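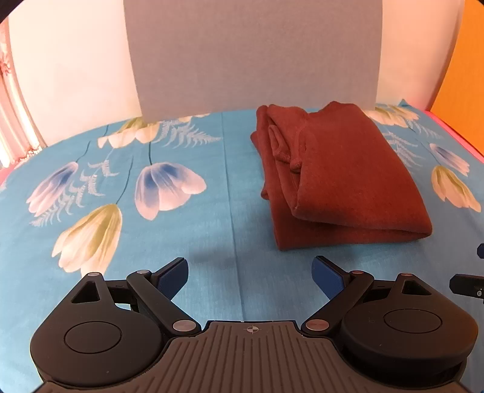 Folded fleece on a tulip-print sheet

About Dandmont

Dandmont is a contract textile testing laboratory. We test bedding, knitwear, fleece and other household fabrics for manufacturers, importers and retailers. Our work covers colorfastness, shrinkage, pilling, seam strength and fiber content. We do not make, sell or distribute fabric, and we hold no stake in any company that does.

The laboratory began as the quality department of Willero, a knitting mill that made fleece and jersey for the children's wear trade. Other mills asked to send samples to the department, and outside work came to fill most of its bench time. When Willero closed its dye house, the department was set up as a separate company and moved to its present building on the Fomico industrial park. The wash line, the conditioning room and much of the test equipment came along from the mill. The original tumble dryers have been replaced.

What we test

Most samples reach us as finished goods or as cut lengths from the production roll. For cut lengths we ask for at least 2 yards at full width, with both selvages intact and the warp direction marked. Finished goods should arrive as sold, with care labels attached. If the label has been removed, send the proposed care wording with the sample, as the wash program is chosen from it.

Dimensional change is measured between marked points before and after laundering. Unless the client asks for something else, we run 3 wash and dry cycles and report the change in length and width after the first and the last. Skew is reported for knits and for any sheeting where the print has to stay square to the hem.

Colorfastness is tested against washing, rubbing, perspiration, water and light. Deep reds, navy and black on brushed fabrics are the shades most likely to need a second round, usually for wet rubbing. The raised surface holds loose dye that the rinse at the dye house has not removed, and a longer soap-off often corrects it. We report the grade for each adjacent fiber as well as the change in shade of the sample.

Pilling is assessed in a tumble chamber and graded against reference photographs by two technicians working separately. 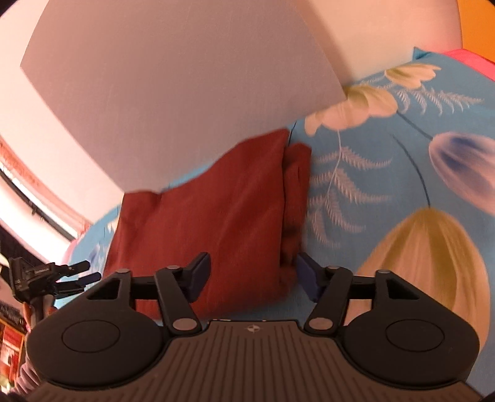 If their grades differ by more than half a step, a third technician grades the sample and the middle grade is reported. All grading is done under standard daylight lamps in a gray booth. Brushed and sheared fleece is graded face and back, with the results listed separately.

Sheeting is also tested for tensile and tear strength, seam slippage and thread count. Thread count is taken from conditioned fabric under magnification. Plied yarns are counted as single yarns. A sheet offered to us as 400 thread count that reads close to 200 by this method has generally been counted by the ply, and our report will say which way the count was made.

Conditioning and equipment

Samples are held in the conditioning room until their weight is stable. Heavy items such as quilted covers may need to stay overnight. Temperature and humidity are logged continuously, and the log for the test period can be supplied with the report on request.

Balances, strain gauges and ovens are calibrated on a fixed schedule. Washer water hardness is checked each morning before the first load. Reference fabrics of known shrinkage are run with client samples, and any load in which the reference falls outside its limits is discarded and repeated at our cost.

Reports and samples

Each report lists the method, the number of specimens, the individual readings and the mean. Pass or fail is stated only where the client has given us a specification. We do not change reported values after issue. If an error is found, a corrected report is issued under a new number and the old one is withdrawn.

Tested specimens are kept for around 200 days and then shredded for fiber recovery. Untested remainders can be returned if a shipping label is enclosed with the order.
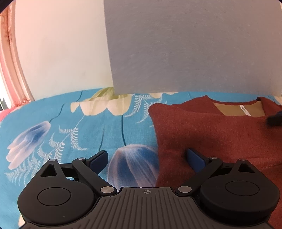 The Nazari method file

Dandmont also maintains the Nazari file, a set of in-house procedures for products that standard methods do not cover well. It includes fitted sheet corner retention, elastic recovery after repeated washing, and print registration across a hem. The procedures are reviewed each March. Clients may request the current text of any procedure used on their goods.

Sending work to us

Samples are received at the loading door on the north side of the building until 4 p.m. Enclose a completed order form with each carton and list every item by style number and color. Samples with no paperwork are held unopened at the front desk until we hear from the sender.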